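Beden Wall Storage Set
Supplier: Ghasemi
Category: Workroom storage and wall mounting
Price: $1,449, shipping extra

The Beden set covers the wall storage for one workroom: a bar rack for small items, a screen mount, a bench tray and the fasteners for all three. It is meant for rooms where several kinds of work share the same walls, and where hand tools, parts and larger loose items have to be put away between jobs. Shelving is sold separately. The Gresley workroom, which has mixed storage and two wall colors near the screen, uses the set together with its own open shelving.

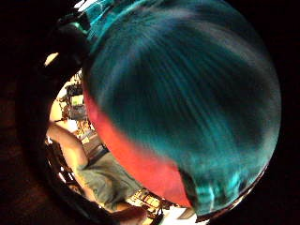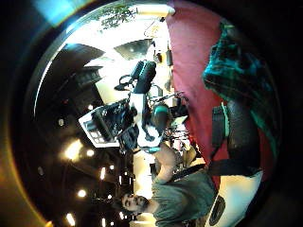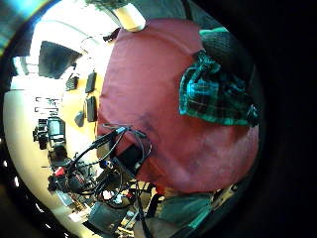

According to one buyer's review left on a Saturday, the rack is worth having but should go up before the screen, as the cord ended up on the wrong side and the mount had to be moved. The same review asks for a longer cord clip and gives the tray a better mark than the rack. The current instructions put the rack first.

Bar rack

The rack is a wall-mounted unit with thin horizontal bars. At Gresley it is fixed to the pale cream wall and carries small dark items in two rows. Hooks and clips slide along the bars and are held by friction. They can be moved without tools.

Maximum load is 7 lb per bar, with the weight spread along its length. A single item at the center of a bar should weigh no more than half of that. Do not hang items from the end brackets. Items that stick out past the lower bar will catch on anything passing below, so long-handled tools belong on the top row with the handles pointing down.

The bars are not rated for liquids in open containers.

Screen mount

The mount takes a flat screen of moderate size and allows it to be tilted and angled. The tilt is set with a single knob and locked with a second one. Tighten the lock after the screen has been left in place for a full day, then check it again after a week.

Cords leave the screen at the side or the lower edge, depending on the screen. Allow enough slack for the full swing of the mount before fitting the clip. A cord that pulls tight at one end of the swing will work its plug loose over time.

Screen not included. The mounting plate has the usual square hole pattern; check the back of the screen before ordering. Screens with a recessed plate need the spacer kit (Beden part 17).

Tray

The Suvo tray is white, with a raised rim. It is intended for parts and wiring that are in use and will go back to the rack or the shelves at the end of the job. The white base makes dark parts easier to find, screws and short cable ends in particular.

Wipe with a damp cloth. Solvents will dull the surface. The tray is not a permanent store, and the rim is too low for stacking one loaded tray on another.

Wall condition and small fixtures

All parts can be mounted on painted drywall over studs, on brick, or on block. Hollow drywall without studs is acceptable for small fixtures only. Check for wiring and pipes before drilling.

Paint should be fully cured before any plate goes on. Fresh paint bonds to the back of the plate and comes away with it. This shows most on strong colors – the warm yellow section at Gresley is one such wall, and has four dark rectangular items mounted on it. Fixtures of that type are not supplied with the set, though the small fasteners in the box will suit most of them.

Leave 17 inches clear on each side of the rack so that hooks can be slid off the ends. Side clearance for the screen mount depends on the screen.

Light

A screen mounted next to a bright window or lamp will be hard to read for part of the day. Tilt helps to a limited extent. Where there is a choice of wall, mount the screen facing away from the light. Where there is not, fit a blind or move the rack to the bright position and the screen to the darker one. Racks do well in strong light, and small dark items are easier to pick out.

Large and soft items

The rack is not suitable for balls, cushions, coats or cloth. A large ball such as the teal-blue and coral-red one at Gresley needs floor space or a deep shelf with a front lip. Two parallel bars will hold a ball for a while, but it can be knocked off by a shoulder and will mark if left against an end bracket.

Cloth hung over the bars hides whatever is behind it and slides the hooks out of position. Use a separate peg.

Frames and flat boxes go on shelving. Stack boxes by footprint, largest at the bottom, with labels facing out. Frames should stand on edge and not be placed under boxes.

Installation

1. Mark the stud positions, or the drill points on solid walls.
2. Hold the rack in position with the bars level. A second person is needed.
3. Fix the top brackets first, finger-tight, then the lower ones. Tighten all of them once the level has been checked again.
4. Fit the screen plate. Route the cord and test the full swing.
5. Load the rack from the bottom row up.
6. Recheck all fasteners after 7 days.

Most installations can be finished in one working day. Solid walls take longer. A masonry bit is not supplied.

In the box

Bar rack with end brackets
Hooks and clips, mixed sizes
Screen mount with plate and cord clip
Suvo tray
Fasteners for drywall studs and for solid walls
Drilling template (paper)
Instruction sheet

The template is printed at full size. Keep it dry and flat, and measure the printed reference line before use, as paper will stretch in damp rooms.

Not in the box

Screen, shelving, spacer kit, pegs for clothing, masonry bit.

Care

Dust the bars with a dry cloth. Remove hooks before wiping, or grit will collect under them and scratch the bars when they are next moved. Check the mount lock twice a year. Worn clips lose their grip and should be replaced as a set; mixed old and new clips will sit at different angles.

Ordering and returns

Stock is held by Ghasemi. Orders placed before the end of May are supplied with the older cord clip, which is shorter and fits the same hole. Later orders have the longer clip. Owners of the earlier version can request the new one as a spare part.

Unopened sets can be returned within 6 weeks. Opened sets are accepted if the brackets have not been drilled or bent and the template is included. Trays are not accepted back once used.

Related items: Beden deep shelf with front lip, Beden clothing peg, Suvo tray lid.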